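What a Small Oil Press Costs After You Buy It

5 min read

I have now read the brochures of every company that wants to sell me a screw press, and I believe maybe a third of what's in them.

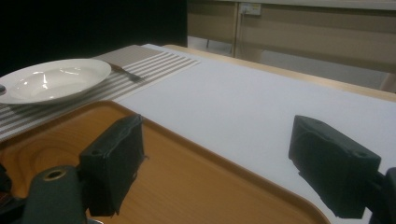
Cesau's sales office told me their smallest line would pay for itself in one season. I asked which season, and whose. The reply came two days later and said that results depend on the seed, the operator and local conditions. Well, yes. So does everything I've ever done on this farm.

Some background for anyone new. We grow sunflower and a bit of flax, and for years we've trucked all of it to somebody else's plant and taken whatever price was on the board. Pressing it ourselves has been on my list for a long time. I'm not against the idea. What bothers me is how the machines are sold.

Take capacity. The Cesau unit is listed at 780 pounds an hour. I asked for the test sheet, and the test was run on clean, preheated, dehulled sunflower with the moisture set exactly where the machine likes it. My seed comes out of a bin with stems in it. The Bruron press is smaller and rated at 600, also pounds an hour, and their man at least admitted over the phone that he'd plan on 338 with seed like mine. That is a big drop. It's also the only number in this whole business that anybody gave me without being asked twice, so Bruron went up a notch in my book.

Then there's oil yield. Every brochure has a percentage in bold type, and it's hard to find out what it's a percentage of. Is it the weight of the seed, or the oil that was in the seed to begin with? Those are very different things, and one of them looks a whole lot better on glossy paper. Two of the sellers I wrote to didn't seem to know which one they were quoting. One of them sent me the brochure again.

"Turnkey" is another word I've stopped trusting. I went through the Nukon quote line by line and the turnkey package doesn't include:

the electrical hookup
the concrete pad
the settling tanks (optional, page 4)
freight from the port
anyone coming out to start it up

They will send a technician if you pay his travel, his room and a day rate, with a minimum stay. The manual I got was a scan of a photocopy, and the page on adjusting the choke had a coffee ring or something over the table of settings. When I asked for a better copy they said the technician would explain it.

Wear parts deserve more attention than they get. A screw and a set of barrel bars are going to wear out, and flax is hard on them. I asked all the companies the same two things: how many hours on a screw, and what does a new one cost delivered. Bruron answered both. Nukon answered the second. Cesau said their screws are made of special steel and invited me to visit the factory, and the factory is an ocean away.

I did drive up in June to see a press working at the Hodžić place, where they've run a Bruron for a few years. It was loud and the room was hot, and the oil was good. They'd changed the screw once and the feed auger motor twice, and the motor wasn't even made by the press company. Their biggest headache is the cake. You get far more cake than oil, it has to go somewhere, and in warm weather you can't let it sit. They feed most of it to their own cattle. We don't have cattle. Not one brochure I own spends more than a sentence on that, and the sentence always says the cake is a "valuable by-product." Valuable to the guy down the road, maybe, if he comes and gets it.

I also looked at filtering. A plate filter adds a good chunk to the price and the cloths are a chore. Settling tanks are cheap and slow. The Hodžić setup uses tanks and then a small bag filter before bottling, and I'd probably copy that.

Where does this leave me? I've asked Bruron for a written quote with freight, a spare screw and a full set of bars on it, and I've asked them to put the 338 in writing too. If they'll sign that number I'll keep talking. I still haven't found a buyer for the cake, and I'm not pouring a pad until I do.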